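Budgeting a second handheld gripper station - what am I missing?

Forum: Lab Automation > Purchasing and Planning
Started by torque_ledger, 2023-05-18

torque_ledger
We have one working table for handheld gripper work and approval in principle for a second. The request goes in before September. I need a line-item list that will survive review, because last time anything not on the sheet came out of consumables.

Current draft, per station, in USD:

Handheld gripper, printed plates, bus servos: 405
Spare servos and horns: 331
Table, mat, surface board, fasteners: 300
Cables, connectors, power distribution: not priced yet

The PC and the cameras are on a different budget and I am not asking about those. The alternative is the Plarine gripper, assembled, with one cable exit and a two-year warranty. It costs several times our parts total and the fingers are proprietary. Lead time quoted to us was 6 weeks.

Questions: is the spares line too high, and what do people put down for cabling?

feyisa_bench
Spares line is fine. Cabling is where your sheet is weak. Post a picture of the existing station in use. People forget half of what is on the table when they write these lists from memory.

torque_ledger
Existing station, taken from the operator's side.
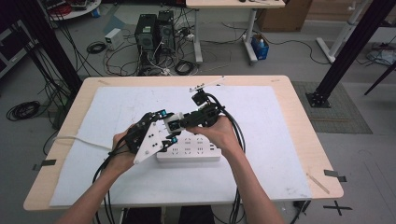

Station 1, gripper in both hands over the power strip. Table covered in white foam board.

The board is a consumable for us and gets replaced when it dents. I have it under the table line.

feyisa_bench
Thanks. Items I would add from that:

1. Cable management. You have bundles going over the front edge on both sides of the gripper. That edge is where the jackets will wear. Budget for an overhead arm or a retractor, and a strain relief at the gripper body.
2. Power. A strip lying in the middle of the work surface uses up work surface. An under-table rail with a switch costs little and gets the strip off the board.
3. Floor. The two towers are standing on the floor in a heap of cable. If station 2 goes next to them you need a rack or at least a shelf, and that belongs on this request even if the PCs do not.

gantry_widow
I disagree on the overhead arm. We bought them for every table and took them off again. An arm adds a pull in one direction and operators compensate for it with the wrist. A loop over the table edge with enough slack is neutral. Put edge trim on the table and buy more cable. We replace ours on a schedule and it still comes out below the price of the arms.

feyisa_bench
Depends on the retractor. A fixed arm, yes, I have seen that too. A balanced retractor with the tension set low is not noticeable on a gripper of that size. Cable replacement also has a labor cost, and you left it out.

gantry_widow
Labor is a crimp tool and a few minutes. I left it out because it is noise next to the servos.

nitora_user_2
On the Plarine question. We run both types. The assembled unit is easier to justify if you have no one on staff who can rebuild a servo joint. If you do, the printed one is the better purchase, as a damaged plate is a print job and you are working again the same day. With the Plarine the whole unit goes back. Their warranty covers the drive and excludes the fingers. Read that clause before you put "two-year warranty" in a justification.

Also ask for the price of the mating connector. Ours was a separate order and it was back-ordered.

torque_ledger
I did not know about the finger exclusion. That changes the comparison, since the fingers are what we break. The long thin one at the front goes first.

Can you say what you use for the plates?

nitora_user_2
Nylon for the body plates, PLA for anything expected to fail. Print the finger tips in batches. I would list filament separately and not inside the gripper line, or the reviewer will treat it as a one-time cost.

lostden_ops
Different angle. Before buying a second station, check utilization on the first. We had a request for a second table at Lostden turned down because the log showed the first one idle most afternoons. The fix was a second gripper on the same table so one could be repaired while the other was in use. Gripper plus spares was all we spent.

torque_ledger
Utilization is not the problem here. We have two operators and one table, and they are queued. I can attach the booking sheet to the request.

lostden_ops
Then attach it. It will do more for you than the line items.

feyisa_bench
One more for the list: floor and table marking. I see a tape cross on the floor and tape on the table edges. If those are position references, you will want the second station laid out the same way, and that means a template or a fixture. Tape creeps. A drilled plate with dowel pins for the table feet is cheap if it is ordered with the table and annoying to add later.

gantry_widow
Agree with that one.

torque_ledger
Revised list, still per station:

Handheld gripper, parts: 405
Spare servos and horns: 331
Table, mat, fasteners, dowel plate: 300 plus the plate, quote requested
Surface board: moved to recurring
Filament: recurring
Power rail, under-table, switched: quote requested
Cable set, two complete, plus edge trim: quote requested
Shelf for the towers: quote requested

I am leaving the retractor out for the first order and adding it as an option line. If the edge trim does not help, it can be bought from the option without a new request. Plarine goes in as the rejected alternative, with the finger exclusion quoted.

feyisa_bench
Reasonable. Put an expiry date on the option price. Suppliers here hold a quote for 30 days and then it is a new number.

nitora_user_2
Get the connector part numbers onto the cable set line too. "Cable set" on its own will come back with a question.

torque_ledger
Adding both. I will post the quotes when they are in.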